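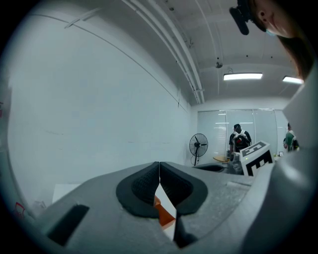

Riet Van Damme
Lab technician, gripper maintenance, Jindusari project

Jaw width reads wrong after pad replacement, and the tag on top is tilted

I look after a set of Wunel hand-held grippers. On one unit I replaced both finger pads (the black paddle type with the honeycomb texture on the inner face) after 620 recorded grasps. The old pads had started to peel at the tips. The new ones went on with the supplier's adhesive film, and the fingers meet along a narrow vertical seam.

Since the change the reported width is off:

Fully open, caliper across the pad faces: 135 mm
Fully open, reported: 128 mm
Fully closed, reported: a small negative number that varies between power cycles

I have run the zero routine from the menu three times. It completes without an error. The closed value goes to zero, then has moved again after the next restart.

The square marker on top, just left of the housing, also leans so that its face points to the left. The other units in the set have theirs closer to level. I don't know if it was moved during the pad change or came that way. Width on this model is taken from the encoder in the body and the tag is used for position only, so I have treated these as two separate faults. Please correct me if they are related.

What I would like to know:
Is there a second zero that has to be done after pads are changed?
Can the tag be re-leveled without repeating the whole calibration?

Firmware is the November release. I have not opened the body.

feedrate_lo
Member

Two faults, as you say. Start with the width.

The menu zero stores one point, the closed position. It does nothing about the scale. If the new pads are a different thickness from the old ones, the closed point moves and the open reading moves with it by the same amount. Zero corrects that. If the open reading is still 7 mm short with the closed point at zero, the scale is wrong, and you need the two-point routine:

Power up with the jaws open and leave the trigger alone until the status light is steady.
Enter the service menu and select the two-point width calibration.
Close the jaws on nothing, hold with light finger pressure, store.
Open to the stop, measure across the pad faces at mid height, type in the caliper value, store.
Exit through the menu. Pulling the power at this stage discards both values.

Look between and below the fingers before you store the closed point. Any small part or tool sitting under the jaws can touch the linkage and hold them open by a fraction of a millimeter.

The varying value after restart is a different matter. On two of our units it came from the encoder coupling. There is a set screw on the shaft, reached from the underside, and it backs out with use. Mark the shaft and the coupling with a paint pen across the joint, run 40 open and close strokes, and check the marks. If they no longer line up, clean the screw, apply a low-strength thread locker, tighten it on the flat of the shaft, and repeat the two-point routine. Do the coupling first. Calibrating with a slipping coupling is wasted time.

Also check how far the pads overhang the finger tips. Soft pads compress, so the closed value depends on how hard you squeeze. Use the same pressure every time.

orsk
New member

We had a peeling pad on ours and fixed it with super glue. It still reads fine, but we never checked it with a caliper. I would just send it back to Bouzid if it is under warranty.

Tudon Bench Service
Verified repair shop

Agree with feedrate_lo on the order of work. Do not use super glue on these pads. It hardens the edge, and the film will not bond over the residue afterward.

On the tag. The exact angle does not matter as long as it is rigid and the stored offset matches. A tilted tag with a correct offset is usable. Press on each corner of the plate. If it moves at all, remove it, clean both faces with isopropyl alcohol, refit it against the locating edge and let it sit overnight.

Once it has been removed, the tag offset must be measured again. That is a separate menu entry and leaves the width values untouched, so you can skip the rest of the calibration. If the plate is solid, leave it in place, run the offset check against your reference board, and write the result on the unit's card. Compare it again at the next pad change.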